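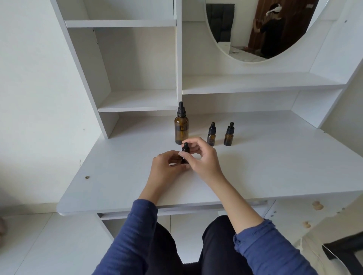

September
By a member of the Emmont Writers' Group

The Small Bottles

The capper at the Idden plant stopped at bottle 879 and put fault 79 on the screen. Fault 79 meant low torque at the second head. I cleared it, ran another tray, and got it again before the tray was through.

I had been looking after that cell for two years by then. It was a Lamadora, bought used, with two capping heads, an infeed screw and a starwheel that had been rebuilt by somebody before us who liked thread locker. It filled and capped dropper bottles. The large ones had always run well. The small ones were new that summer, and since we had started on them I hadn't had one clean shift.

The day supervisor wanted to know if it was the clutch. I said I didn't think so. I had put the torque tester on both clutches and they read the same, and I had swapped them to be sure. The fault stayed with the second head. The supervisor said to call Gough, who sold us parts, and order a new clutch anyway. I wrote that on the board and didn't do it.

What I did was put four bottles in my jacket at the end of the shift, one large and three small, with their droppers on. We were allowed to take rejects. I signed the sheet for them.

At home I sat down at the vanity, which is the only desk we have. I had taken everything off the shelves that weekend to wipe them and hadn't put any of it back, so there was room to work. I stood the bottles toward the back under the hutch and took one of the small ones.

I unscrewed it and screwed it back on. I did that for quite a while. My left hand held the glass and my right hand did what the head does, and I tried to go slowly enough to notice where things changed. There is a point where the thread picks up. There is a point where the liner touches, and after that it is all squeeze. On the small bottle those points came close together. On a machine that turns as fast as ours they would be hard to tell apart.

My husband came in to get his charger and asked if I was going to be long. I said no. He said there was soup.

I tried it holding the collar only, and the cap went down and stayed. Then I moved my fingers up so they were partly on the rubber. I turned until it felt tight and let go. The bulb moved under my fingertips. It turned back a little, by itself, like a wrung cloth. When I took hold of the collar again I could turn it farther without trying.

I put that bottle down and picked up another small one and did the same thing, and it did the same. Then I tried the large one. The bulb on the large one sits well up above a deep collar, and to get my fingers on the rubber I had to reach for it. I would never have held it that way without meaning to.

So the chuck on the second head was riding high and catching rubber. The clutch felt the load and let go when it was supposed to, and the cap wasn't down yet. I thought about that for a minute to see if it was wrong. The first head would have to be sitting lower. I couldn't remember ever having measured one against the other with the small inserts in. I had measured them with the large inserts, in the spring, and written it in the book, and I suppose I had thought that was enough.

I went back to the small bottle. I wanted to know how far down my fingers had to be before the rubber was out of it.
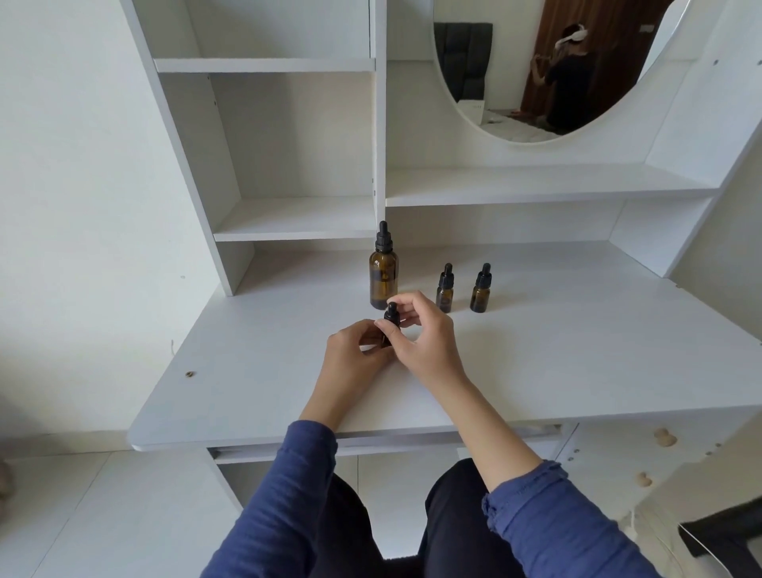
The Second Head

I was in at five the next morning, before the line lights were all on. I locked out the cell, hung my tag and opened the guard. The inserts for the small bottles are held in by a ring and two set screws, and one of the screws on the second head was packed with dried product so the key wouldn't seat. I cleaned it out with a scribe.

When the insert came out there was black dust in the bore. It came off on my thumb. I checked the first head and that bore was clean.

The spacer was behind the insert. It was a thin steel washer, and it belonged on the other side of the ring. Whoever had put the small inserts in had stacked it wrong on one head and right on the other — and the book said that was me. I had signed the changeover.

I moved the washer, seated the insert and ran the set screws in by hand before I tightened them. I put a cap up into each chuck and looked at where the grips met it. They were both on the collar now. I wiped the grips with alcohol and a lint-free pad. I closed the guard, took my tag off and jogged the cell through one bottle at a time.

I ran a test tray of 35 and pulled every one of them for the torque tester. It took until the day crew came in. The supervisor stood behind me with a coffee and watched me do the last few.

"Clutch?" the supervisor said.

"Washer," I said. "It was in backward order."

"Since when?"

I turned the book around so the page could be read. The supervisor read it, and read it again, and handed it back.

"Did you call Gough?"

"No."

"Then that's one thing we don't have to pay for."

I wrote the fix under my own signature, with the insert height for both heads, and drew the stack so the washer showed. The line started a few minutes late. I stayed by the second head through the first trays with my hand on the guard. The three small bottles and the large one were still at home on the desk, and I meant to bring them back, but they had already been signed for.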